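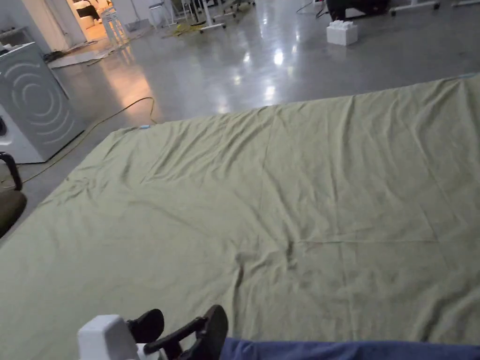
4.2 Do the Karkville numbers show what they are said to show?

The case for a partisan newsletter effect in Karkville rests on one poll. Korel asked 549 registered voters how they felt about the October recall vote, and then asked whether they had read the Trutitz newsletter in the weeks before it. Readers were far more likely to favor the recall. From this, the first reports drew a strong claim: the newsletter had moved the town.

We are not convinced. People who already wanted the mayor gone had every reason to sign up for a newsletter that said so each morning. The poll cannot tell a reader who was won over from a reader who came looking for agreement, and it was never built to. Korel's own notes describe the reading question as a late addition, placed after a run of questions on taxes, road repairs and the mayor's record. By then, most people had spent several minutes being reminded why they were angry.

The wording is a second problem. Voters were asked if they had "seen or read" Trutitz. Seeing a headline passed along by a cousin is a very different thing from reading the whole letter, yet both went into the same column. Two later write-ups dropped the word "seen" altogether and spoke only of readers. We could find no sign that either had gone back to the full list of questions.

Quiambao is often brought in at this point as the matching case, a neighboring town where the newsletter had few sign-ups and the recall failed. But Quiambao had a different mayor, a different complaint and a cheaper campaign. Its poll reached 500 people, with phone calls only, while the Karkville poll mixed phone and web. Setting one beside the other and calling the gap an effect asks a lot of the towns - and of the reader.

Figure 2. Green sheet spread on a floor.

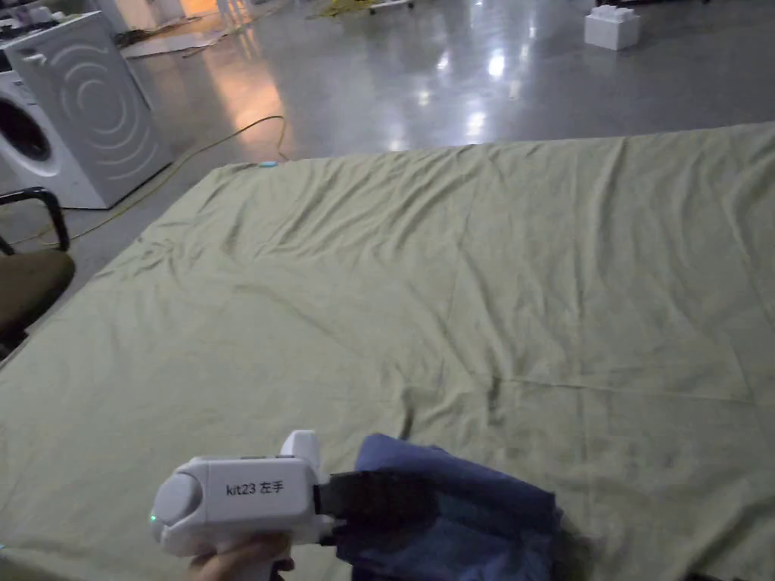 Amado Gatchalian takes the other side, and argues that we are asking for proof no town poll could ever give. If readers and non-readers differ this much, he writes, "the safe bet is that the letter did something, even if it only got its own people out of the house." He adds that the recall's backers spent money on Trutitz ads and would hardly have done so for nothing.

The point about getting people out of the house is fair, and we take it up in Section 5. It is also a smaller claim than the one in the headlines. Getting supporters to vote is one thing and changing minds is another, and the poll did not check the voter rolls for either. As for the ads, campaigns buy plenty of things that don't work. Yard signs are still with us.

What would help is a second round with the same people, asked before and after a vote, with reading measured by sign-up date. Korel has said it may run one. Until then we treat the Karkville result as a description of who reads Trutitz, and we leave it out of the pooled estimate in Section 4.3.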